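Print this page
E-mail this page

Why Does Black Cloth Get Hot in the Sun?

Have you ever walked outside in a black T-shirt on a sunny day? After a few minutes your back feels like a warm oven. Your friend in a white T-shirt stands next to you and feels much better. The sun is the same for both of you, so what makes the difference? The answer is in the color.

Light is made of many colors

Sunlight looks white or a little yellow to us, but it is a mix of all colors of the rainbow. You can see them when the light goes through drops of rain, or through a glass of water near the window. Red, orange, yellow, green, blue and violet are all traveling together.

When the light arrives at a thing, two events can happen. Some of the light bounces back, and some of it goes in and stays. We say that the thing reflects the first part and absorbs the second part. "Absorb" means to take in, the same as a sponge takes in water.

The part that bounces back is the part which comes to your eyes. A ripe tomato reflects mostly red light, so you see red. A leaf reflects more green light than red or blue. Snow reflects almost all colors, and when all of them come to your eye together, you see white. Black things reflect very little, so almost no light comes back to you from them.
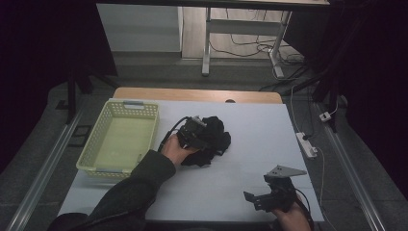

Where does the light go?

Light carries energy, and energy cannot just disappear. When a black cloth takes in light, the energy goes into the very small pieces from which the cloth is made. These pieces begin to move and shake a little faster. We cannot see this shaking, but we can feel it with our hand. We call it heat.

A white cloth takes in some light too, but less. Its small pieces get less energy, and it stays cooler. Gray is in the middle.

In the village of Sidollow the summers are long, and many people paint the roofs of their houses white. The school in Kuvham did the same with its flat roof. In September, when the children come back after the holiday, the upper classrooms are not so hot as before. The old roof was covered with dark tar, and at noon you could not keep your hand on it.

Try it yourself

You need two glasses that are the same, cold water, one piece of black cloth, one piece of white cloth and a thermometer.

1. Pour 400 milliliters of water into each glass.
2. Wrap the black cloth around one glass and the white cloth around the other. Ask an adult to help you with rubber bands.
3. Measure the water in both glasses and write the numbers down.
4. Put the glasses in a sunny place, side by side.
5. Measure again every 5 minutes for one hour.

Which glass became warm faster? If the day is cloudy, the difference can be very small - then wait for a better day and try again.

Is black always bad?

Not at all! In winter a dark coat can help you to feel warmer in the sunshine. Some people heat water for the shower in a black tank on the roof, and they pay nothing for this heat.

In the shade, or at night, the color of your shirt makes not much difference. Then it is more important how thick the cloth is and how much air can pass through it.

Words to remember

Absorb - to take in.
Reflect - to send back.
Energy - what makes things move, shine or become warm.

Print this page
E-mail this page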